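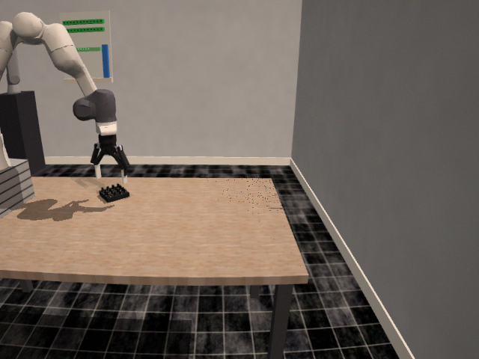
Progress report: the arm at the kitting bench
Stenatwood assembly shop, Didville
To: Margaritis workplace grants desk
From: Marloes Baert, project lead
Sat 20 April

Where we are

We're past the halfway mark and I'm really pleased with how this is going. The simulated bench is up and running, the gripper is being lined up over the studded block we use as our stand-in part, and the people who will work next to the real arm have been in on it from the first week. That last bit matters most to me, so most of this report is about them.

Simulation work

We set out to do 100 practice runs of the pick before letting anyone near hardware. We've now logged 287, mostly because the second shift kept asking for "one more" with a different starting angle! Each run begins with the arm coming down over the table, fingers open, and one small black block to find. We kept it to a single part on purpose. The block has pegs on top, so a grasp that looks fine from the side can still land badly, and our assemblers spotted that before the software people did.

The cast shadow on the tabletop was another useful find. Two of our packers said they'd judge the arm's height by it, the way you do with an overhead hoist. We're now discussing the lighting over the real bench with that in mind.

What changes for the staff

Kitting is the job people here ask to rotate out of. It's the same reach and the same pinch all shift, and sore thumbs come up at nearly every safety talk. Under the draft plan the arm takes the repeat picks, and the person at the bench checks kits, handles odd parts and decides when to stop or restart the arm. Nobody's hours are cut under the plan, and that is in writing with the shop.

We ran 48 hours of paid training, split into short sessions so the line didn't stall. Attendance was good on days and patchy on nights. I'd like to fix that with a later slot — the night crew have been polite about it, but they're right that they got the leftovers.

One worry keeps coming up: pace. People don't want to be chased by a machine. We've agreed that the bench worker sets the speed, and Sanureo, who are doing our controls, are adding this to the operator panel.

Still open

The handover spot for full kits isn't settled. Left-handed staff want it on the other side, and I think we can do both with a movable tray. The job description also needs a rewrite, along with a pay grade to match it. That one is slower than I'd like.

Next steps

Add a second part shape to the simulation. Hold the late training slot. Start supervised trials on the real bench in June, with two assemblers from each shift taking turns at the controls. I'll send their written comments with the next report, unedited.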